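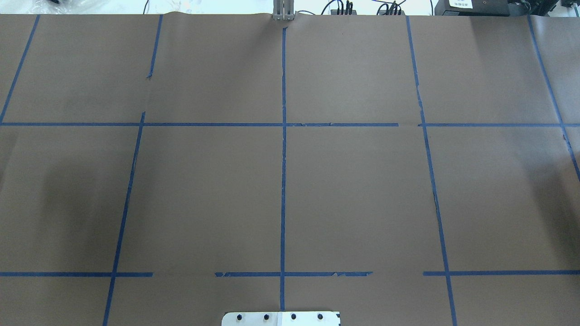
Blue tape, brown paper. Thread follows.

1/ Our block on Osberg Street was on the news last night. Eleven seconds of it. You may have seen the awning of the laundromat and the back of my neighbor's coat. A car window was shot out at 9:40 and the reporter called the street "shaken." I live over the laundromat. I'd like to talk about shaken.

2/ Three police cars came. By the time the second one had parked, the man downstairs was back to folding towels. A woman asked the officer if she could step under the yellow tape to get her dryer load out before it wrinkled. He lifted it for her. She thanked him and went back for the socks.

3/ No one was hurt, which I should have put first. The car belongs to a guy who was upstairs eating dinner. He came down with his napkin still in his collar, looked at the glass and said "well, that's the rental."

4/ The city's answer, as of November, is a thing called Keltano. If you don't live here: Keltano is a box on a pole that hears a bang and tells the police there was a bang. We used to do this by phone.

5/ The pole on our corner has had its box for 3 weeks. Last night it did not send an alert. I know this because Teun Willems, who speaks for the precinct, told the people standing on the sidewalk that the unit was "in its listening period." Somebody asked what it had been listening to. He said he'd get back to us.
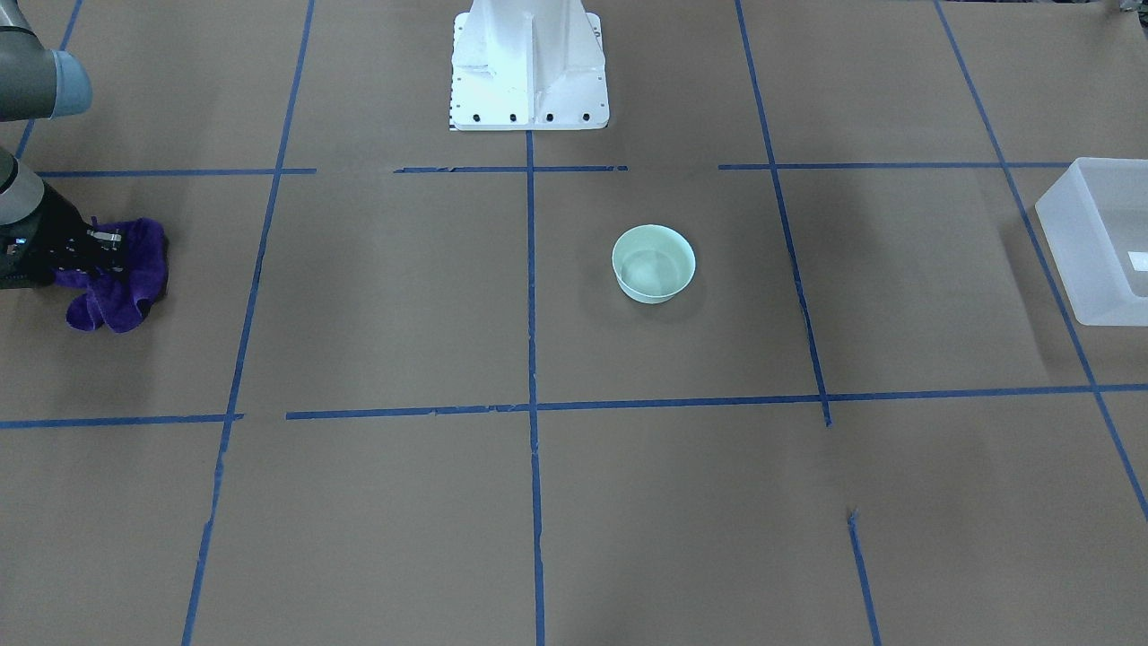 Thread last edited 28 December 2025

6/ Edited to fix the time. I had 9:14, it was 9:40. My own clock is the one on the microwave, and I apologize to all of you who wrote in.

7/ Some of you want to know where "Osberg is a war zone" comes from. It comes from people who drive through Osberg. I've lived here long enough to have opinions about both bakeries. It is a street where you learn which sounds to get up for. I don't love that I know, and I'd rather the kid across the hall didn't know either. She's seven and last night she said "not fireworks" without looking up from her cereal. (Yes, cereal at 9:40. Take it up with her father.)

8/ That's the part the eleven seconds missed. The reporter wanted somebody crying. She asked four people and got a shrug, a shrug, a complaint about parking, and Chidubem Dauda.

9/ Chidubem runs the evening gym at the Didenko school and he talked to her for a good long while. He said he had asked for the gym to stay open until 11 on weekends and the district told him it would cost $2000 a month they didn't have. He said the older boys leave at 8 when the lights go off, and then they stand on the corner, and then everyone wonders why they're standing on the corner.

10/ They used four words of it. "We are used to it." He did say that. It was in the middle of a sentence that ended with "and I'm sick of being used to it." I was standing right next to him holding a bag of limes.

11/ I wrote to the station this morning. I got a reply thanking me for my interest in weather. 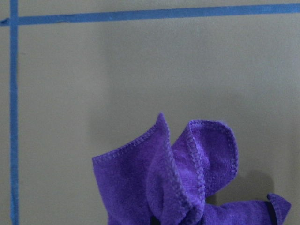
12/ THINGS PEOPLE HAVE ASKED ME SINCE BREAKFAST

13/ "Did they catch anyone?" Not that I've heard. An officer went door to door and took notes. He got to me at midnight, wrote down "heard one, maybe two," and asked if the laundromat was still open. It was not.

14/ "Is there a meeting?" Yes, Tuesday, 7 pm, in the Vosten library basement. The room holds 100. The last meeting about this drew 1000 comments online and fourteen humans, one of whom was looking for the restroom – he stayed, and he made a decent point about streetlights.

15/ "Are you moving?" No. Have you seen rents?

16/ "What do you want, then?" The gym open until 11. The two streetlights by the bus stop, dark since before Halloween. And a call back from Mr. Willems. I left my number twice and spelled my name for the second one.

17/ Glass is still in the gutter as of this afternoon, by the way, on the library side. Watch your dog's feet.

18/ Muting this for dinner. The rental guy has a new rental. It's yellow.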